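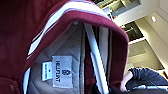 Clothes Storage in a Small Bedroom Wardrobe
Student project report, Home and Interior Studies, Odivmont College

1. Purpose

The project looked at how clothes are kept in a narrow wardrobe and whether a few changes could make things easier to find and put back. Our course asks each group to pick one piece of furniture, record how it is used, change something, and record it again. We chose a white two-door wardrobe in the student housing on Tondon Street. It is used mainly for outerwear, sports clothes and small household items that have no other place.

2. Background

Before starting we ran a short survey in the Nornby and Vanhove halls. We handed out 127 forms and got 100 back. The most common complaint was jackets ending up on chairs. The second was small items getting lost at the back of shelves. Several people wrote that they stop using hangers by the middle of the term and go over to hooks, or to the floor.

3. Method

We kept a log for 9 weeks. Each time a garment was taken out or put away, the person wrote down what it was, where it went and whether anything had to be moved first. At the end the log had 1588 entries. Some are hard to read and a few are only a word long — "hoodie, door" was a typical one. We kept those in if the place was clear.

In week four we changed the rules for the wardrobe but not the furniture. Garments worn more than once between washes were to go on the inside of the doors. Bottles and other small things were to stay in the open cubbies under the shelf. Clean folded items went on the shelf itself. 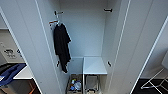
4. Results

Door hooks were used far more after the change. The left door took most of the load, probably because it is nearer the bed. Dark shirts and light jackets did well there. Thick hooded tops did not, as they pushed against the shelf and kept the door from closing. We moved those to the shelf, folded in half with the hood tucked inside.

The cubbies were the weak point. With no container, small bottles and boxes drifted forward and got mixed together. A bin solved this on one side, and we would use one on both sides if we did it again — the log has far fewer "had to move something" notes for the side with the bin.
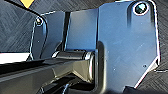
Would the same rules work in a wardrobe without door hooks?
Only in part. The shelf and cubby rules could be kept, but worn garments would need a rail or a hook on the wall close by.

5. Limits

One wardrobe is a small sample, and the people filling in the log knew what we were testing. The entries from the last week are thin on account of exams. We also did not weigh the garments, so we can't say how much a hook should carry.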